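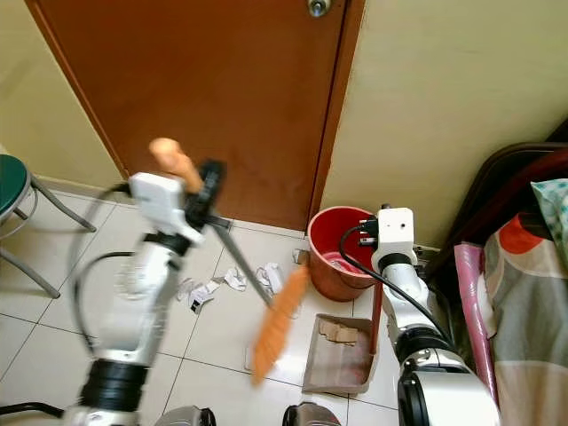 Gurnwood - new album "Dusgate" - first impressions?

marlow_tapes
Got my copy of Dusgate in November and have played it most nights. Side one is the best run of songs they've done. Side two loses me after the second track. The drums are mixed so low on "Fiore" that I checked my speakers.

pedalsteel9
The drums are fine. That's how the band sounds live. I saw them in a room that holds maybe 400 people and you could barely hear the kit over the organ there too.

marlow_tapes
Live is one thing. On a record somebody picked that level. Compare it to the first EP, where the snare is right up front. 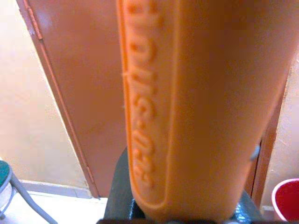
I also think 9 songs is one too many. "Gando" is an instrumental that repeats the opening for three minutes and then fades.

quietcorner
Gando is my favorite on there. It needs to be where it is or the last song comes in too fast.

b_side_benny
Does anyone know if the vinyl is a different master? The shop near me says they pressed 1000 and theirs are gone.

pedalsteel9
Same master as far as I can tell. I have both. The vinyl has a longer gap before "Fiore" and that's the only change I noticed.

hollis77
I'm with marlow on the drums. Played it in the car and there was almost no low end. Good singing though, best she has sounded.

quietcorner
Car stereo is not a fair test.

hollis77
It's where I listen to music.

b_side_benny
Thanks pedalsteel. I'll get the CD then. Is the lyric sheet in both?

pedalsteel9
Vinyl only. The CD has a fold-out with the credits - small print, bring a lamp.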